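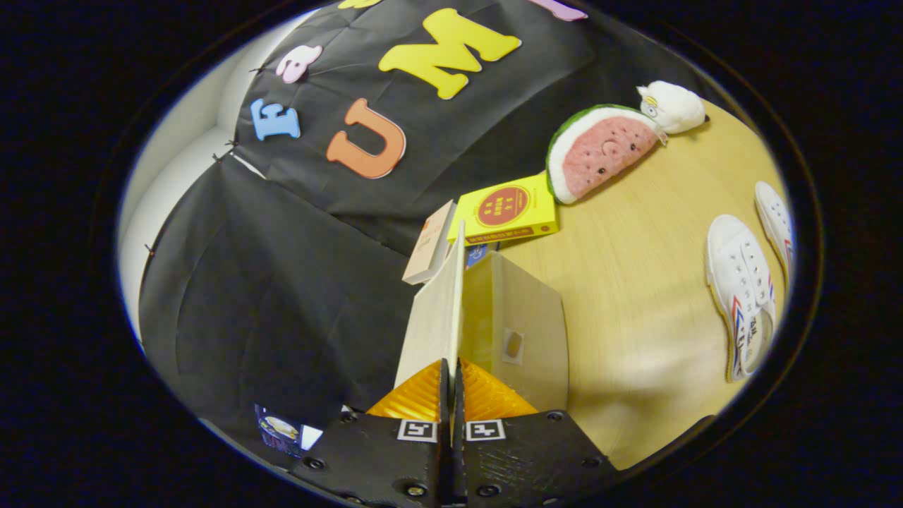 Kiltholm Open Playtest - Frequently Asked Questions

Last updated 22 Nov 2023

Access

How do I get into the playtest?
Register an account on the Prerkell launcher and select Kiltholm from the Tests tab. Access is granted in batches. When your batch is opened, the Request button changes to Install. No email is sent.

I played in March. Do I need to register again?
No. Accounts from the March test carry over. Characters, settlements and inventories from that test do not.

Is there a key?
No. Any site offering a key for this test is not connected with us. Do not enter your launcher password anywhere except the launcher.

Can I stream or record?
Yes. There is no non-disclosure agreement for this phase. The build number in the lower left corner of the screen must stay visible.

System requirements

What are the minimum requirements?
A 64-bit version of Windows 10, 8 GB of memory, a graphics card with 4 GB of video memory, and a solid-state drive. The client will start from a hard disk, but region loading may time out and return you to the title screen.

How large is the download?
The installed size is about 60 GB. The launcher needs free space for unpacking on top of that and will stop with error 218 if it runs out. Free more space and press Resume. The download does not start over.

Is there a Mac or Linux version?
Not in this test. Some players have reported running the Windows client through compatibility layers. We do not block this and we do not support it. Crash reports from those setups are sorted into a separate queue and may not be read before the test ends.

Are controllers supported?
Yes, with limits. Movement, combat and the quick wheel are fully mapped. The trade screen and the settlement planner still need a mouse. Button remapping is under Settings > Input > Advanced and is saved per device, so a second controller of the same model may load a blank profile the first time it is connected.

Servers and regions

Which servers are online?
Two: Manzano (Americas) and Gimov (Europe). Players elsewhere can join either one. The launcher picks the server with the lower ping, and you can override this before creating a character.

Can I move a character between servers?
No. Transfers are switched off during the test. You can hold one character on each server.

What does "Region at capacity" mean?
Each server accepts 2,127 players at once. When it is full, you are placed in a queue and your position refreshes once a minute. If you disconnect while playing, your slot is held for five minutes. Quitting through the menu gives it up at once.

My ping is low but other players jump around. Why?
This is a known fault in how the client smooths movement near region borders. It affects display only. Hit detection is done on the server and uses the correct positions. Setting Interpolation to High reduces the effect and adds a small delay to the movement of other players.

Gameplay

Is player combat on everywhere?
No. It is off in settlements and on marked roads, and on everywhere else. The shield icon next to the minimap is filled when you cannot be attacked. Leaving a protected area starts a ten-second timer before the icon clears.

What do I lose when I die?
Gathered materials and unequipped gear drop where you fell. Equipped gear loses durability. Quest items are never dropped.

Why did my campfire vanish?
Structures outside a claimed plot are removed at the daily restart. Fuel left inside them is not returned.

Is crafting finished?
Smithing, cooking and carpentry are complete through tier 2. Weaving can be learned, but its recipes stop at the first tier and the loom can't be upgraded. Tier 3 materials can be gathered and stored - they have no use in this build.

Can I turn off global chat?
Yes. Right-click the chat tab and clear the Global box. Whispers from players you have not added as friends are controlled separately, under Settings > Social.

Reports and feedback

How do I report a bug?
Press F8 in the game. The form attaches your position, build number and the last minute of the client log. If the client has crashed, use the Report button in the launcher, which sends the crash dump.

Will I get a reply?
Usually not. Reports are merged with matching ones and the status is shown on the Known Issues page. Reports about harassment or cheating go to a different team and are answered in the launcher inbox.

Can I delete my test data?
Yes. Open Account > Privacy in the launcher and choose Remove Test Data. This deletes your characters on both servers and cannot be undone. Your launcher account and any purchased games stay as they are.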